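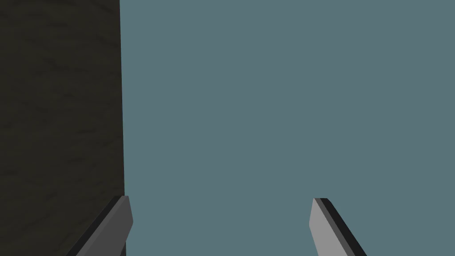
*By Nuria Goicoechea – workshop tips from the Lorente robotics club – updated 11/01/2020*

These tips are for students setting up a tabletop pick-up task in the simulator. Most of them come from the team notebook for our Sikix project, where two arms have to sort kitchen things on a table. Some work just as well on a real bench.

**Start with the fingers open.** Save an opening pose with the gripper wide and nothing in it, and begin every run from there. If your script starts from wherever the last run stopped, you will chase errors that have nothing to do with your code.

**Look through the wrist view before you move.** Up close, a wall or a tabletop can fill most of the picture and tell you very little about distance. Check the wide view too, and write down which one you used. Tarık Tuncer lost two club evenings to a height error that was plain in the wide view.

**Keep flat colors flat.** Plain walls load faster and make the outlines of the fingers easier to read. Put texture on the surfaces you need to find.

**Change one thing per run.** Speed, grip width or object position, then run it again. Our February log has 214 runs in it, and the useful ones are those with a single change written beside them.

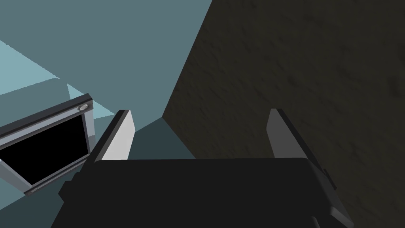 **Name your saved poses in plain words.** "Above table left" is better than "pose19b." Valeriano Quintana keeps the master list, and new names go to him before they go in the shared folder.

**Move up before you move sideways.** Lift the gripper clear of the tallest object, travel, then come down. It adds a little time to each pick, but the practice rules at Oltau take more points for a knocked object than for a slow one.

**Set out the table the way a kitchen looks.** Mix tall things with low ones and round with flat, and leave a few close together. A neat row is fine for the first week – after that it teaches the program only about neat rows.

**Give each arm its own side.** Draw a line down the table in your plan and decide which arm may cross it, and when. Rosalía Cifuentes has a one-page sheet for this in the Dretik binder.

**Save before you tidy.** Copy the scene file, add the run number, and then move objects around. Disk space is cheap; our whole folder was 205 files at last check.

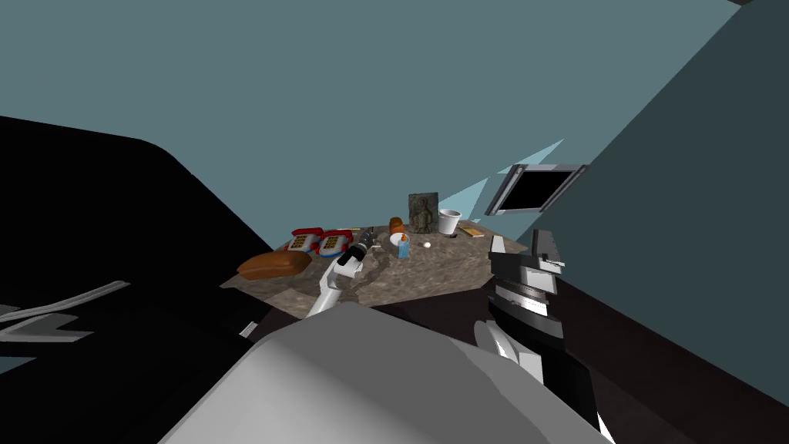 **How many objects should a beginner team put on the table?**

Start with three, spaced well apart, and add one more each time the program clears the table on five runs in a row. Go back a step if two runs fail together.

**Close out properly.** Return both arms to the rest pose, export the log, and put your initials on the sheet by the door. Logs without initials go in the box under Remedios Bustamante's desk until someone claims them.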